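# Mészáros two-finger grippers, a long-term review (with one bad fault)

I have been meaning to write up these grippers since the spring, and I kept putting it off because for months I had almost nothing but nice things to say and that makes for a dull review. Then in April the left one began letting go of things, and now I have plenty.

We bought a pair for our bench in Dincombe, one on each arm of a two-arm setup. The work is handing over and putting away everyday objects: cups, bags of this and that, pouches, cloths, a glue bottle. One arm picks, the other takes. They cost $669 each from the Fanarville shop, cables included, and they arrived well packed with a printed manual that I've grown quite fond of (it has a proper index!).

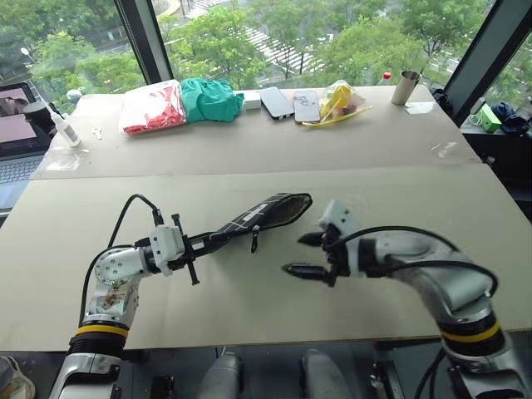
Handovers are where the fault showed itself. The left gripper would pick up cleanly, carry the thing to the middle, hold it there like a good waiter, and then, a second or two before the right one had closed, it would relax. It didn't spring open, mind you. It just went soft, and whatever it was holding slid down onto the board. The screen went on saying "gripped" the whole time, and that is the part that bothers me most. The right arm trusted the message and closed its fingers on air, and on one occasion it kept right on with its move and came down closer to my knuckles than I care to remember.

I went through all the usual suspects first. I swapped the cables, I swapped the power leads, I turned the speed down, and I read that lovely index from front to back. No change. What finally gave it away was putting a hand on the housing after a long session (arm stopped, power off, please). It was far too warm. The gripper protects itself from heat by cutting its holding force after 18 minutes of hard squeezing, a perfectly sensible thing to do, except that version 2 of the firmware doesn't report it. So the fingers weaken and the rest of the robot carries on as if all were well.

Support at Mészáros wrote back the next morning, and kindly, and admitted that the warning had been left out of that version. They sent an update, along with a note telling us to keep the force setting lower for soft goods. Since then I've had no more drops of that sort. I would still much rather have had a line on the screen on day one, and I don't think a safety message should depend on a customer writing in.

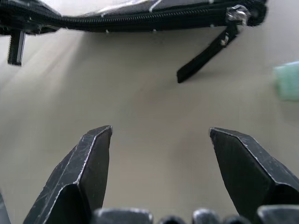

Now, the fingers themselves, because people always ask me. The finish wears, and it wears first along the slanted edges, where you get plenty of pale scratches. I fussed over this at first and I've stopped. The tips still meet squarely, and ours have passed 4000 closings. If you want them to stay pretty, the Cistdale slip-on pads are a decent buy, although they make thin things like zipper pulls harder to catch, so I took mine off again after a week.

Opening width is generous, and the sound is pleasant, a sort of low purr. The mounting screws are fiddly and I wish they had used bigger ones. The manual says nothing useful about routing the cable, so leave yourself more slack than you think you need and run each arm through its whole reach by hand before you tie anything down.

Would I buy them again? I would, and I'm aware that sounds odd after all that grumbling. Check the firmware before you do anything else, though. If yours says version 2, write to support for the update, and until you have it, give the gripper a rest between long holds and keep your hands off the board while the arms are live. I'm taking off one star for the wear and the screws, and another for the missing warning.

Three stars out of five.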